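Search our shop
Search for products, parts, advice Go

Zollasmont Hard Wax Oil for Tables and Worktops

Share 25 Comments 2

I have been oiling tables for longer than I have been selling anything to put on them, and of all the tins that have come and gone on the workshop shelf, Zollasmont is the one I keep going back to. It's a hard wax oil for indoor wood, made for surfaces that have to put up with elbows, mugs, homework and the occasional dropped pan. It goes on thin, it smells pleasantly of oranges for a day or so, and it leaves the sort of soft, low sheen that makes people run a hand along the edge without thinking (I love it when they do that!).

We stock it in two sizes. The 250 ml tin will see to a small desk or a set of shelves, and the 1000 ml tin is plenty for a big family table with enough left over for touching up later on. Both come in Clear, which warms the wood a little, and in Pale, which has a drop of white in it and keeps ash, birch and maple from going yellow. If you've just bought one of our Skasatura tables unfinished, Pale is the one I'd steer you towards, though plenty of customers have gone for Clear and sent us very happy letters.

How to put it on

Sand the top with the grain, finishing on a fine paper, and get all the dust off. A vacuum first and then a barely damp cloth does nicely. Stir the tin properly, right down to the bottom, and go on stirring for longer than you think you should, especially with Pale. Then work a small puddle into the wood with a lint-free cloth or the Jang white pad, a patch at a time, and wipe away whatever is still sitting on the surface after ten minutes. Leave it overnight with a window open. Give it a second coat the next day, thinner than the first, and that's the job done. Two coats are enough. I know the temptation to add a third, I've given in to it myself, and all I got was a sticky table and a cross household.

You can use the table gently after a day, but please keep hot dishes and wet cloths off it for a week. Lay used oily rags out flat outdoors to dry, or soak them in water before they go in the bin, as a bundled-up rag can catch fire all by itself.

Looking after it

Wipe with a soft cloth and a little washing-up liquid in warm water, and dry it afterwards. When a patch starts to look tired, rub it lightly with the pad and put a dab of oil on it. There's no need to strip the whole top, and I think that's the nicest thing about oil compared with varnish.

Often bought with it: Jang white pads (pack of 2), Gekham sanding block, lint-free cloths.

Orders placed before Thu 21 July go out with a free pack of cloths.

If you're unsure which shade to choose, write to Gülizar Uysal at the shop and tell her what wood you have. She'll post you a little offcut with both colours on it. Do look at it in daylight, in the room where the table lives, and give it an evening under the lamps as well before you order the big tin.
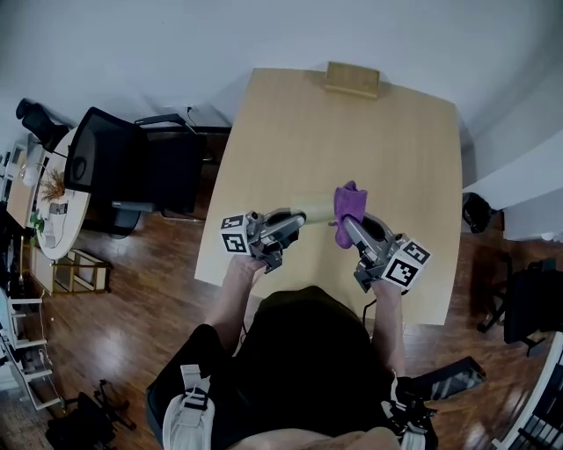
Pale woods change the most in the first few months, whatever you put on them, so move the fruit bowl and the table mats about now and then while the colour settles. After that you can leave them wherever you like.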